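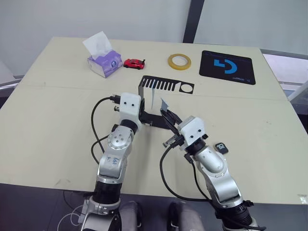

Fito Two-Arm Teaching Kit
Posted in June by Adjoa Tetteh

The Fito is for people who would like a robot to do a small two-handed job and would prefer to show it how than write to it about the matter. Two arms mount at the edge of your own bench, and you drive them from a pair of hand-held leaders, one per hand. Move your left hand and the left arm follows. Sneeze and both of them do.

Every run is saved as a demonstration, with joint positions, gripper openings and the head camera view kept in step. Small metal parts are what most customers start with. A slotted bracket makes a good first exercise – one gripper braces the upright, the other takes hold of the lower flange, and you find out how much you have been relying on your thumbs.

You can also teach by hand. Hold the button on the wrist, push the arm where you want it and let go. This suits slow moves and patient people. For anything where both arms share a part, use the leaders.

How many demonstrations do you need? Jonas Ammann in our workshop taught his bracket pickup with 164 and was insufferable for a week. Plan on 200. Bad runs can be deleted with the foot pedal, a feature we added after watching ourselves work.

The tabletop doesn't need to be cleared like an operating room. Leave the tissues and the tape where they live if they will be there later, but keep loose cables out of the arms' reach.

In the box
Two follower arms with grippers
Two Eder hand leaders
Head camera and mast
Foot pedal
3 sets of spare fingers
Zindeck recording software, one seat

Ships in 28 days from our shop in Fikaneck. Assembly takes an afternoon, or a morning if you read the sheet first. Leaders are calibrated before shipping. Returns accepted with all screws, including the ones you had left over.

Related items
Eder hand leader, single
Fito spare finger set
Fito bench clamp, wide
Zindeck extra seat

Last updated: June, 4:10 pm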